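Notebook, block pushing cell, Isthorpe lab
18/04/2024, written by Iqra Rana

Protective stop again in the pushing task, third one this week. Wajid was at the keyboard, I was next to the table.
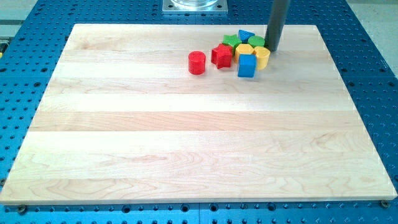
The stop came with the same message as before, force limit exceeded in Z. The limit is 50 N and the log shows a peak just over it, then the brakes. Nothing is broken. The pusher has no new marks that I can feel with the finger.

My first idea was the policy, that it commands too low when it goes in close to the blocks. I checked the commands and they are clean. The lowest target height in the whole run is the same as in the runs from last week, and those did not stop. So the arm went where we told it, but the board was higher than the arm believes.

Wajid measured the board with the dial gauge after we took the blocks away. The middle is 1.4 mm higher than the corners. The two front screws are tight, so I think the wood has taken moisture and has no place to go except up. Zinash says that the air was very dry when she did the height calibration, and she touched only the corners. The clearance in the config is 1 mm. With these numbers it must hit sooner or later.

One more thing which I don't like. After the stop, the recovery script tried to move sideways first and only then up. With the tip pressed on the wood this is bad, it can bend the rod or throw a block. Wajid pressed the E-stop before it moved far. I have disabled automatic recovery on this cell. Until it is fixed, please jog up by hand in Z, slow speed, and keep the other hand on the E-stop.

Done today:
Front screws loosened a quarter turn. Middle came down to 0.9 mm, still too much.
Clearance changed from 1 mm to 3 mm. Ran 33 pushes, no stop, but the tip slid over the edge of the blocks two times.
Log saved under delar_zstop_14.

Still open:
Calibrate height on a grid and not only corners. Ye-seo has a script from the Lashari table, I will ask her for it.
Recovery must go up first. Wajid takes this.
Ask Zubaida if we can order a plastic board.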